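Okay, a few people asked how it's going at work since the automation came in, so here's a thread. Long one, get a coffee.

For anyone new: I do test and assembly at Wornport. We build and check cable harnesses, mostly small stuff that ends up inside other people's equipment. Until December nearly all of it was done by hand, by us, on benches, with a lot of radio.

Now there are 3 robot cells on our side of the building. Two do routing and plugging, one does pull tests. They came through an outfit called Bech, and the software that hands out jobs is called Rakau. You'll hear me complain about Rakau. I've earned it.

First thing that changed was my hands! I used to go home with sore thumbs every single night from pushing connectors in. I'd stopped noticing, the way you stop noticing a fridge hum. About a month in I opened a jar of pickles without thinking and then stood in the kitchen looking at it.

Second thing was the talking. When you plug connectors all day you can chat all day. When you look after a cell you're reading a screen, then walking, then reading another screen. I miss the chatting more than I thought I would.

Our lead, Unnur Thorlacius, noticed this before I did. She moved the morning break so both sides of the floor stop together, and the cells just wait. Somebody upstairs asked her what that costs. She said come down and have a coffee and find out.

People keep asking if anyone lost their job. On our floor, no. Two people moved over to Hindholm, the other site, and they both asked to go. But the temp jobs we used to get before the holidays didn't happen this time, and those were real people too. I got hired out of one of those temp jobs, so I think about it.

What do I do all day now? Setup, mostly. The robot is great at doing the same thing again and pretty bad at a cable that came off the spool with a curl in it. Cables have opinions. You learn which batches are going to be a pain just from how they hang off your arm.

So a lot of my skill from before still counts, it just moved to the front of the job. I used to fix the curl as I went, with my fingers, without even knowing I was doing it. Now I have to get everything sitting right before I press go, and that means I had to work out what my fingers had been up to all these years. Weirdly hard to write down!

My first try at a setup sheet for the new guy said "clamp it so it looks happy." Unnur sent it back with one question mark on it. Fair enough.

The version we use now talks about how much slack to leave between clamps and where the color bands should sit. It's a page and a half. It took me most of two weeks, and I've never been prouder of a page and a half in my life. 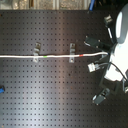
And then there's Rakau. It logs every stop, and every stop needs a reason picked from a menu. The menu has "operator delay" on it. It does not have "the cable was weird" on it, or it didn't until Wednesday, when we finally got "material condition" added. There was cheering.

I know that sounds tiny. But for weeks every bad spool was going down as one of us being slow, and the numbers go to people who've never met us. If you're getting a system like this where you work, go read the menu before it goes live. Seriously, ask to see it.

On the money side, since it came up in the replies last time – we did get a bump for running the cells. Not a huge one. It came with a class, which I liked, and a certificate, which my mom has on her fridge.

Would I go back? Hmm. Some days, when it's stopped for the same dumb thing again and I know I could have finished the batch myself by now, yeah, I would. Then I remember the thumbs.

The best part is when someone from the bench side wanders over and says "why don't you just turn it around?" and they're right. That's happened more than once. Bech's engineer has started asking the bench people first, smart woman.

Next up they want us on the night schedule, with one person watching all the cells. I've got feelings about one person alone in that building at 2 a.m., and so does everyone else on the floor. We have a meeting about it. I'll post when I know more.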